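Fórum Zitau > Clubes e projetos de estudantes > Manipulação

Tópico: escova, pega pelo cabo ou pelo meio??

rui_tallus
boas pessoal. projeto do clube, equipa Tallus, é arrumar objetos num tabuleiro com o braço. a escova é que dá cabo de nós. o peluche tranquilo, o marcador mais ou menos. a Freya Pearce (a nossa orientadora) quer pega no cabo e ponto final. eu queria agarrar mais perto das cerdas por causa do peso. demo é em fevereiro e ainda não decidimos nada

mpinto26
cabo. próxima pergunta

staltley_lab
depende do cabo. se for todo ondulado os dedos só tocam em dois pontos e aquilo roda. nós na Staltley perdemos 5 semanas com uma colher de gelado por causa disso. mete fotos

rui_tallus
ok vão 3 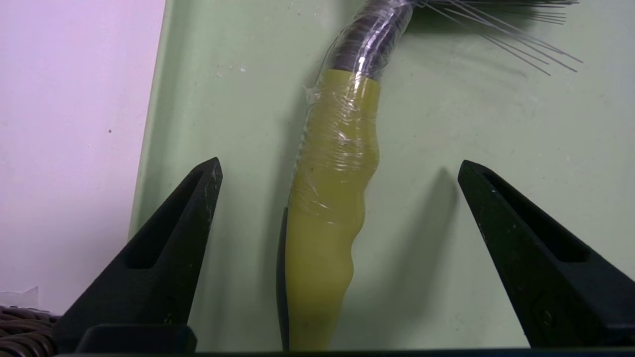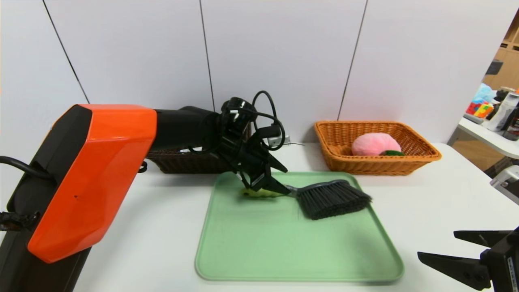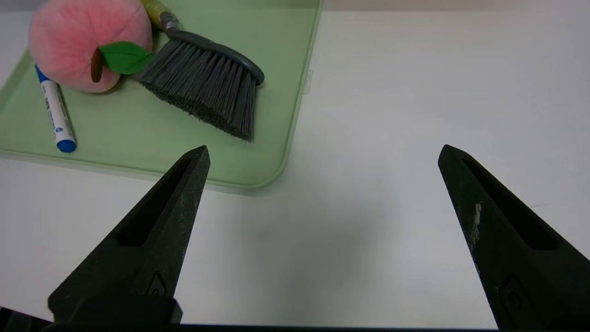 na segunda a garra está fechada no cabo amarelo, na terceira vê-se a escova no tabuleiro com o pêssego e o marcador

carla.v
Quantas demonstrações convém gravar antes de treinar a primeira vez?

staltley_lab
Umas dezenas por objeto chegam para ver se o pipeline funciona, depois grava mais só nos casos que falham. Nós acabámos com 1000 no total mas metade era repetida, não serviu de muito.

mpinto26
discordo, gravar pouco no inicio só te dá resultados que não querem dizer nada. mas enfim

staltley_lab
ninguém falou em publicar resultados, é só para apanhar erros parvos cedo. na nossa equipa foi assim que demos com os eixos trocados

yousafzai_fan
voltando à escova. na primeira foto há plástico à volta do topo do cabo, tira isso. plástico escorrega e ainda faz reflexo na camara do pulso

rui_tallus
a Freya diz para deixar, quer objetos "como vêm da loja". eu tirava

yousafzai_fan
então grava com e sem. se só gravares com plastico o modelo agarra-se aos reflexos, já vi acontecer

mpinto26
isso é exagero, com variação de luz resolve-se

yousafzai_fan
resolve-se às vezes. o nosso não resolveu, 8 falhas seguidas na taça Yousafzai com um saco transparente

staltley_lab
Rui, quanto ao peso: as cerdas quase não pesam nada, a cabeça é que pode puxar. põe a escova em equilibrio num lápis e marca o sítio com fita. se o ponto calhar no cabo, a Freya tem razão. se calhar no metal, agarra o mais acima que der mas sem apanhar o metal, que é fino e a garra fecha torta

rui_tallus
boa, do lápis não me tinha lembrado. testo hoje depois das aulas e digo

carla.v
e baixa a velocidade na subida, com o cabo assim qualquer sacão roda a escova

rui_tallus
já baixámos uma vez, a Freya achou lento demais para a demo. vou insistir

mpinto26
lento mas não cai. cabo, já disse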